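Home Forums Trades & Upkeep New Posts Members Log In

Search this forum... Advanced Go

Office cleaner won't touch the desks. Normal?

June 8, 2025, by Réka Csizmadia

**rekacs**

I've inherited the cleaning contract for our office in Clatley. By "inherited" I mean the person who used to handle it left and I was standing near the folder.

We have 3,000 square feet, mostly cubicles, and Narix comes in two nights a week. The floors are good. The kitchen is good. The desks are a geological record. I asked the site supervisor and she told me very pleasantly that her people clean "clear surfaces only," and that a surface with anything on it is not a clear surface. A pen counts. I checked about the pen. 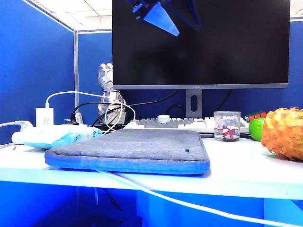 So I went back to the contract, all 16 pages of it, and the word "desk" comes up in one place, in a list of things they will not move. We're paying for "dusting of horizontal surfaces," and I'd have said a desk was about as horizontal as it gets. Am I being unreasonable, or should I be getting new quotes?

**dnunez**

Normal. I ran night crews before my knees gave out. You move one mug and by 9 the next morning there's an email with four people copied. Move a stack of paper half an inch and you've destroyed somebody's system. Every crew I ever worked on had the same rule, written or not: if it has stuff on it, go around it or leave it.

Your supervisor sounds stricter than most, though. We'd wipe the open parts.

**clydewojcik**

Disagree with Dardo. The rule is real but it's also very handy for a company that bid too low. If the price only works when every desk gets skipped, then every desk gets skipped. Ask them how many minutes per visit they figured for your place. If they won't tell you, you have your answer.

**dnunez**

Clyde thinks everybody bid too low. Clyde thinks his barber bid too low.

**clydewojcik**

Have you seen my barber's work?

**orsi_g**

Office manager here, at Sutherland, the accounting one and not the tire place. We fixed this with a clear-desk night. On Thursdays people put their things in a drawer before going home, and the crew wipes everything that's been cleared. I'd say half the office does it. The other half complain that their desks are dirty, and I get to point at the sign, which has become one of the small pleasures of the job.

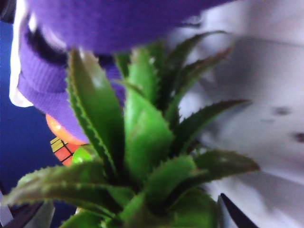 Get the plants settled in writing too, while you're at it. Ours weren't in the contract at all, so for the first year they got watered by the cleaners, by me, and by a man in payroll who felt sorry for them, and they drowned. Now the contract says plants are ours. I do the smooth ones with a damp cloth. Anything spiky, with those little pale teeth all the way along the leaves, gets a soft dry paintbrush, and I work from the middle out toward the tips. Go the other way and you'll be picking bristles out of it until lunch. No feather dusters either, unless you enjoy green things wearing feathers.

**rekacs**

The clear-desk night could work. I can already name the people who'll treat it as an attack on their freedoms.

Clyde, I did ask about minutes. The answer was "it depends on the condition of the site." I asked what condition our site was in and she said "lived in."

**clydewojcik**

That's a low bid talking.

**viktoria_d**

Can I put in a word for the cleaners? I own a small outfit, with three of us on a good night. Clients say "just dust around things" and it sounds like nothing. Then you're in a cubicle with cords, a cold coffee, a framed kid and somebody's lunch, and it takes longer than the bathroom. I'll do it, but it's a separate line on the quote. If Narix never offered you that line, ask for it. It may cost less than you fear, and a lot less than switching. New companies are wonderful for a month.
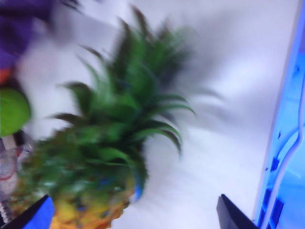 Last edited by viktoria_d, Sunday at 3:16 PM

Added: make sure they tell you which cloths they use. One color for desks and another for restrooms. If the supervisor has to think about it, Clyde can have his turn.

**clydewojcik**

Thank you.

**dnunez**

Color-coded cloths, yes, a hundred times. And don't let anyone spray straight at a desk. Spray the cloth. We had a guy nicknamed Ernthorpe, after the sprayer he carried, and he cost us a keyboard a week.

I still say the rule's fair. Viktória's right about the separate line.

**rekacs**

OK. Asking Narix for a price on desks, Thursday becomes clear-desk night, and I'm making a sign. Orsi, what does yours say?

**orsi_g**

"If it's on the desk, it stays on the desk, and so does the dust." Somebody corrected the comma in red pen. I left it up.

**rekacs**

Taking it, comma and all. Will report back when I have a number from them.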